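How to free up space on your phone before a big update

My phone is a Premar, bought second-hand, and for weeks it had been telling me there wasn't enough room for the new system update. I kept swiping the message away. Then it stopped taking photos altogether, so I finally sat down with a cup of tea and sorted it out!

The menus below are the Premar ones, but most Android phones have something very similar (the names move about a bit).

Step 1 – See what's eating the space

Open Settings, then Storage, and wait for the coloured bar to finish loading. Mine took ages. Tap each category to see the size. I had 2060 photos on there and 164 videos, and the videos were by far the worst of it. 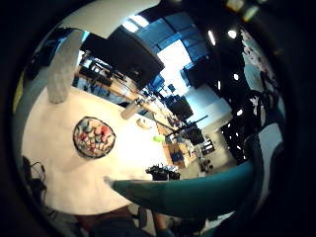
Pastel colours in a dark-rimmed bowl on the white table.

Step 2 – Back up first, please

Don't delete a thing until you've got a copy somewhere else. I use Pludellow, which copies everything over wifi while the phone is charging. Plug it in, open the app, tap Back Up Now and go and do something else. When it says Complete, open a few pictures on your computer and check they're really there. A cable and a folder on your laptop will do just as well if you don't like cloud stuff.

Step 3 – Clear the app caches

Go to Settings, Apps, and sort by size. Tap the biggest one, then Storage, then Clear Cache. Careful here – Clear Data is right next to it and will log you out or wipe your saved games (ask me how I know). I did the top six apps and my browser was the greediest.

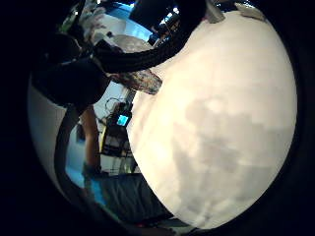 Round and white, with grey moon-like patches.

Step 4 – Empty the bins

Yes, bins, plural! The gallery has one, the file manager has one, and your messaging app might be hanging on to every silly clip you've ever been sent. On the Premar the gallery bin is under the three dots, top right. Downloads is worth a look too. I found five copies of the same train timetable in mine.

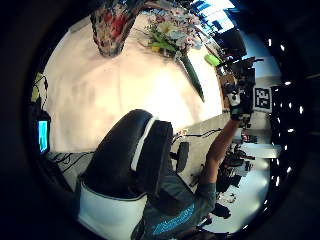
Patterned vase and artificial flowers.

Step 5 – Restart and update

Switch the phone off and on again, then go back to Storage and check the bar has gone down. If you've got enough room, plug in the charger, join your wifi and start the update from Settings, System, Software Update. Leave it alone while it installs, even if the screen goes black for a bit.

If the update still complains about space, move your music to a memory card and try once more. I'll do a separate page on memory cards in September, including which folders the Premar won't let you move.

Posted 7 August 2021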